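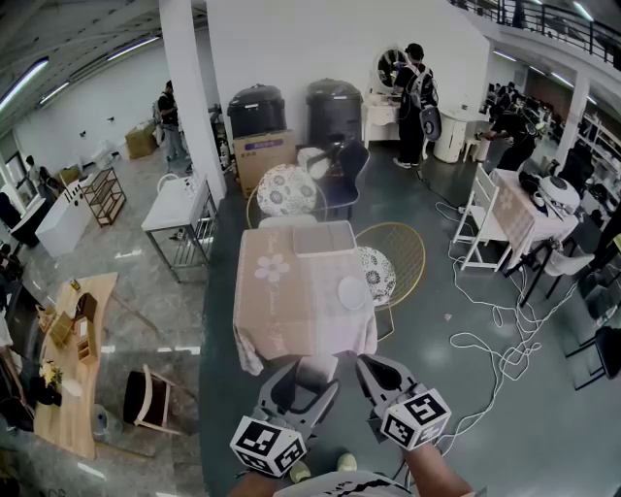

**Leonie Trevaskis**, Contributing Writer

Märta Öberg learned to set a table from her grandmother, who owned one good cloth and ironed it before every meal that had guests in it. The cloth had a burn near the hem from a candle. It went at the end where the family sat.

Öberg now runs a secondhand linen shop in Ormsby, two doors down from the old feed store. She sells tablecloths, napkins and runners, most of them bought at estate sales between there and Nonstead. White damask used to be the steady seller. These days her younger customers ask for color first, and for anything with a print.

"They don't want the set," she says. "They want one cloth they can throw over a card table and then wash."

The washing matters. For years people put their cloths away because they were a chore — starch, a hot iron, a whole drawer to keep them flat. Öberg tells buyers to skip the starch. Shake the cloth hard when it comes out of the machine, hang it over a door, and leave the small creases alone. A wine stain gets cold water right away and soap later.

Size is the part most people get wrong. Keith Hoani, who rents out tables and linens for weddings in Helley, keeps a tape measure in his truck and still gets calls from customers who guessed. For everyday meals he likes a drop of 8 to 10 inches on each side. Longer than that and it ends up in people's laps. On a square table the math is easy: measure one side, add the drop twice, and buy the nearest size up.

Hoani owns 2,025 napkins and says he loses a few every July, when the outdoor weddings start. He has stopped chasing them.

Darcy Gilchrist eats at a covered table every night, alone or not. She keeps 3 cloths in rotation and changes them when they need it. Her mother saved theirs for holidays, and when the house was cleared out there were several still folded in store paper.

"I took those home," Gilchrist says. "The first one had spaghetti on it by the weekend."

Öberg still has her grandmother's cloth. She put it on the table again this spring, with the burn at her own end.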